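About Zuven

Zuven is an introduction service for single adults in Pristitcombe and the towns nearby. We set people up on first dates. We don't have an app, and there is nothing to swipe. You talk to one of us, we read through our member list, and we call you when we think there is someone you would like to meet.

How we started

Haziq Lubis opened Zuven after several years of arranging dinners for friends of friends out of his apartment. The first members came from those dinners. When the list got too long to keep in a notebook, he rented the office over the Gebretsadik Building pharmacy, where we still are. The entrance is on the parking lot side, up one flight. There is no elevator, so call ahead if stairs are a problem and we will meet you at the coffee shop next door.

There are three of us now. Haziq does most of the first interviews. The other two handle scheduling, follow-up calls and the monthly socials.

How it works

The first interview takes an hour. We ask about work, family, religion if it matters to you, pets, smoking, how far you will drive, and what went wrong the last time. You don't have to answer everything. We check ID for every member before making any introduction.

Once both people agree to meet, we pick a public place and a time. Most first dates are coffee or lunch, and people tend to dress the way they would on a day off. 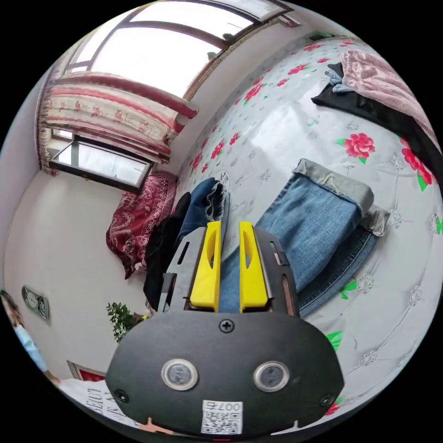

Jeans on a rose-print bedspread

We call both of you the next day. If you both want a second date, we pass along phone numbers and leave you to it. If one of you doesn't, we tell the other person plainly and keep looking.

We currently have 859 members. Last year 122 pairs asked us to exchange their numbers after a first date.

Clamska evenings

Clamska is our monthly social for members who would like to meet people in a group first. It runs from 6:30 to 9 p.m. in the ground floor hall. There is food, a card table and usually a short dance lesson. You can bring a friend who is not a member, but only once.

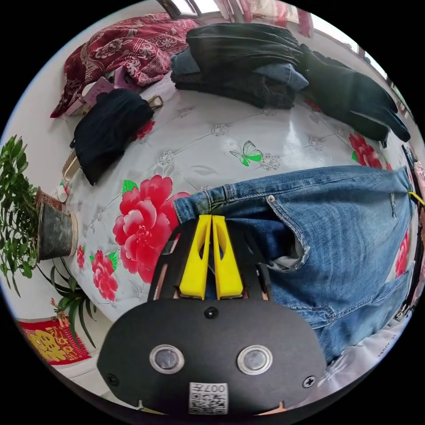 We don't hold a Clamska evening in August. The May one is outdoors if the weather allows.

Fees

Members pay a joining fee and then a flat amount for each introduction. You don't pay for a date the other person cancels. Memberships can be paused for up to a year at no charge, and many people do this when they start seeing someone.

Contact

The office is open from 10 a.m. to 6 p.m. on weekdays. Leave a message after hours and one of us will call back the next working day.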